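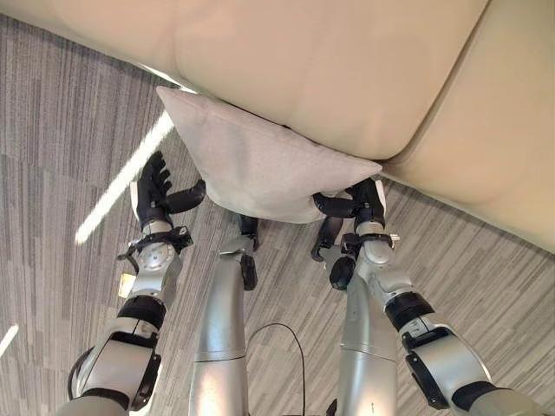

Fig. 1. Both hands at the grey pillow, seen from the robot's own head.

Robots in the Home: notes to accompany the visit to the Dollell open day, Hivusville
Issued 30 January 2019. Bring these to the seminar.

1. What you went to see

The Dollell building holds its open day once a year, and most of you will remember the queue for the soup. The part that matters for this module was the living room on the ground floor, where the Tuncer group showed a two-armed robot tidying around a sofa. The announcement promised "a glimpse of effortless domestic life". Please read your own notes on the session before deciding how you feel about the word effortless.

The visit counts for 10 marks. Those who left after the soup should see section 6.

2. The task

A pillow is on the floor by the sofa and should be on the sofa. A child of four can do this and generally won't. For a robot the job breaks into stages, and the group's poster listed them as find, approach, bracket, grip, lift, place. We will use the same words so that we are all arguing about the same thing.

Fig. 1 belongs to the bracket stage, or to the untidy border between bracket and grip. The right hand is pressed into the pillow at its lower right corner, fingers curled up against it. The left thumb is only hovering at the opposite corner. One hand has committed itself and the other is still thinking it over, and a good deal of the lecture on two-handed control comes down to that gap.

Note also where the pillow is. Its upper corner is tucked under the front lip of the seat cushion. A straight pull and a straight lift will both have to deal with that corner, and neither appears in the tidy diagrams in chapter three of the Lastov reader, where every object sits in open space waiting politely to be collected.

3. Why soft things are a nuisance

A box keeps its shape when you touch it. A pillow has opinions. Press one corner and the opposite corner goes somewhere else, so the model of the pillow you made a second ago is now a model of some other pillow. Three points to revise:

Contact changes the shape, so the robot has to keep looking after it has touched.
There is no handle. Where to hold is a choice, and the choice depends on what you mean to do next.
Fingertip force is hard to judge against stuffing. Too little and the thing slides, too much and you are mostly holding your own fingers.

Several of you asked why the hands have fingers at all when a pair of flat paddles would squash a pillow perfectly well. The answer given on the day was that the same hands are expected to manage cups, doors and socks. Whether one hand should do everything is a fair exam topic — I say no more.

4. Looking down

The view from the head is worth a minute. The robot's own arms and legs take up a large share of it, and the pillow lies just beyond the feet. Anything behind a forearm is hidden for as long as the forearm stays there. On the left, a small tan label or bit of paper on the carpet is partly hidden behind the arm, and it would be a brave program that decided what it was from that much of it.

Then there is the light. Sunlight falls across the carpet in a bright stripe close to the pillow's left corner. The carpet has light and dark streaks of its own, the pillow is light grey, and the carpet is grey. If you were asked to design a room to annoy an edge detector you might come up with something similar, and people pay for such rooms and live in them quite happily.

5. Figures given in the talk

The speaker said the group had recorded 200 attempts at the pillow task, of which 69 were with the pillow partly under something. Roughly 40 of those were set aside for testing. We were not given a success rate, though somebody at the back did ask. The reply concerned future work.

6. For the seminar

Write one page on either of the following.

(a) Take the moment in Fig. 1 and say what the left hand should do next, and what the robot would need to sense in order to know it had been done. "Grip the pillow" is the first half of an answer.

(b) Suggest a different order for the poster's six stages, or add a seventh, and defend it.

If you missed the demonstration, do both.

Reading: Lastov reader, chapter three, with the reservations above, and chapter five up to the part about towels.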